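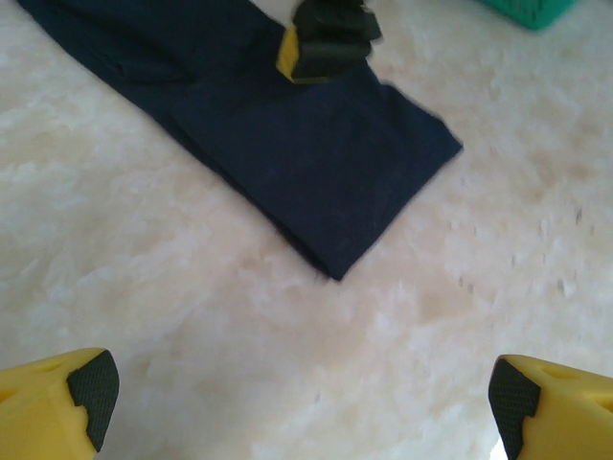
The ferry to Kaltby left at six in the morning, and Manju Agarwal had been awake since three, far too excited to sleep. Two weeks on an island! With her grandmother! She had packed, unpacked and packed again, and she still got to the Kedport dock before the ticket window opened.

Bimla was already there, sitting on her suitcase like a queen and eating a boiled egg.

"You're late," said Bimla.

"I'm 20 minutes early."

"I've been here 30."

They got seats on the top deck, right up by the rail, where the wind was fierce and wonderful and smelled of salt and diesel. Bimla had grown up on Kaltby, back when almost 900 people lived there. Now it was 200, plus the goats, and she hadn't been home since her wedding. She talked the whole way — about the bakery with the blue door, the hill you could roll down in April when the grass came in, the boy named Vincze who once ate a candle for a dare (a whole candle!).

"Did he get sick?"

"He got famous."

Then the island came up out of the mist, green and lumpy and much smaller than Manju had imagined, and Bimla stopped talking. She stood and held the rail with both hands. Manju stood too, pressed close against her sleeve.

A man on the pier was waving a hat. He was old and round and he was shouting something the wind kept stealing.

"Who's that?" said Manju.

Bimla was laughing so hard she had to wipe her eyes. "That," she said, "is the candle boy," and she grabbed her suitcase and ran for the stairs.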